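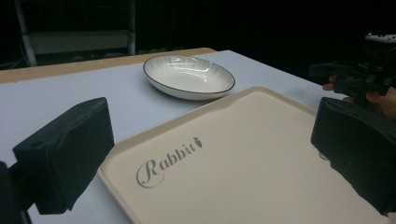 The wagon had been sitting behind the feed store in Hultmont since December with a sign in the window that said RUNS. The sign gave no price. Angus Bright drove past it twice a week on his way to the warehouse, and in the spring he finally pulled in.

The man at the counter was eating soup out of a thermos lid.

"The wagon," Angus said.

"What about it?"

"What do you want for it?"

The man looked out the back window as if he needed to see the car to remember. "I'd like 1,000."

"Does it run?"

"Says so on the sign."

They went out together. The wagon was tan, or had been painted tan over something else, and the rear hatch was a different tan from the rest. There were 195 thousand miles on it. The driver's seat had a split along the outside edge where somebody heavy had been getting in and out for years. The man reached through the open window and turned the key, and the engine caught on the second try and settled into a low, uneven idle.

"Needs plugs," Angus said.

"Could be plugs."

"Anything else wrong with it?"

"Heater only works on high. The back door on this side opens from the inside. Other one opens from the outside." He thought. "Radio's good."

Angus got down on the gravel and looked underneath. The exhaust had been patched with a piece of a can. The rocker panels were soft in two places, but the frame looked sound, and when he pushed at it with the screwdriver from his jacket, nothing came off. He stood up and wiped his knees.

"I've got six hundred with me," he said.

"I said 1,000."

"I know it."

The man went back in to his soup. Angus stood by the car a while. It had a roof rack, and he had always liked a roof rack. His father had owned a wagon like it, a blue one, and had driven it to Brudevow and back every summer with a canoe on top that they put in the water maybe one time in three. On the way home his father would let him sit in the far back, facing out, and he would watch the road come out from under the car and get small.

He went inside and bought a bag of chicken feed. He didn't keep chickens, but his sister did.

"Seven," he said, while the man rang it up. "And I'll take it today, with the sign."

"What do you want the sign for?"

"I don't. I'm saving you the trouble of throwing it out."

The man put the lid back on the thermos and screwed it down. "Eight," he said. "And you come back for your truck before dark, I lock the gate."

Angus drove the wagon to the bank in Donnelly and back, which was his test drive, and counted the bills out on the counter next to the seed packets.

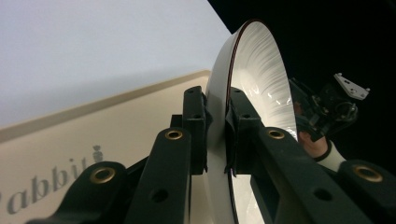 The title was in a coffee can under the register, folded in six. It had another man's name on it, and under that name, in pencil, the name of a woman in Nastska.

"Who's this?" Angus asked.

"That's who he was going to sell it to. She didn't want it after she heard it."

"It doesn't sound that bad."

"It did then. I put a belt on it."

He signed where he was supposed to and wrote 13/05/2020 on the line, and Angus told him that wasn't how you put a date. The man said that was how they did it in the service where he was stationed, and the county had never sent one back yet. Angus let it go. He folded the title along its old creases and put it in his shirt.

His sister drove over after supper to bring the truck home. She walked around the wagon in her yard boots and tried the back door from the outside, and then tried the other one.

"What was wrong with the truck?" she said.

"Nothing."

"So now you have two."

"I'm going to sell the truck."

"You said that about the last one."

He gave her the chicken feed. She read the bag and said it was the wrong kind, it was for chicks, but she loaded it anyway and climbed up into the truck and moved the seat forward. He told her he would lead. The sun was low by then and the gate was still open.

He pulled out onto the county road and the idle smoothed out once he got up past thirty. At the stop sign he turned on the heater, and it came on high. He rolled the window down and left it on. His sister's headlights were in the mirror, a long way back, and he drove slowly so she could catch up.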